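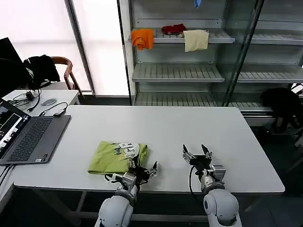
Figure 3. Head camera view during a T-shirt trial. The shirt is folded into a rough rectangle, with the left gripper at its right edge and the right gripper open over the table.

4.2 Effect of the Release Check

The policy in Section 3 treats the end of a fold as a separate decision. Earlier versions issued the open command as soon as the predicted fold line was reached, and in many trials the top layer moved with the fingers when the arm pulled away. We therefore added a release check, a small classifier that reads the head camera view and the finger currents and returns one of two labels, hold or release. The classifier runs at the same rate as the policy and can delay the open command but cannot cancel it.

Figure 3 shows the kind of state the check has to judge. The shirt lies flat and is close to its target outline, but the fabric near the print is crumpled where the left gripper touches it. Outline overlap alone scores such a state as nearly finished. The label depends on a small patch of cloth next to the fingertips, which covers only a minor part of the input. For this reason we crop a square region centered on each projected fingertip position and pass it to the classifier at full resolution, together with a reduced copy of the whole view.

Training data came from 600 teleoperated folds in the Strazds set, labeled after collection by a single annotator. Folds in which the annotator could not decide on a release time were kept for policy training and left out of classifier training. The network shares its first layers with the policy encoder, and these layers were frozen. Training the remaining layers took 13 epochs, after which the validation loss stopped falling.

We compared three conditions. In the first, Illow, the policy opens the gripper at the predicted fold line with no check. In the second, Drarine, opening is delayed by a fixed interval chosen on the validation split. The third is the full method. Each condition was run for 50 trials on the same garments, in shuffled order, with the starting pose set from a printed template. A trial was scored as a success if the final outline met the overlap threshold and no fold line had shifted by more than the tolerance given in Section 4.1.

The full method had the highest success rate of the three. The fixed delay removed part of the slip seen with Illow but did little for thin fabrics, for which the time needed to settle varied widely from one fold to the next. Most of the remaining failures of the full method were late releases. The classifier kept returning hold on creased cloth until the limit of 60 control steps was reached, and the arm then opened in a poor position. Printed areas made this worse. A stiff print holds a crease after the load is gone, and the fingertip crop looks much the same before and after.

Adding finger currents to the input reduced these late releases on printed shirts and had no clear effect on plain ones. Removing the fingertip crops brought the method back to the level of the fixed delay. We did not test the check on garments with zippers or buttons, and the Brorholm towels were used only for the pick-up tests in Section 4.3.

Valentyna Demchenko labeled the release times used in this section.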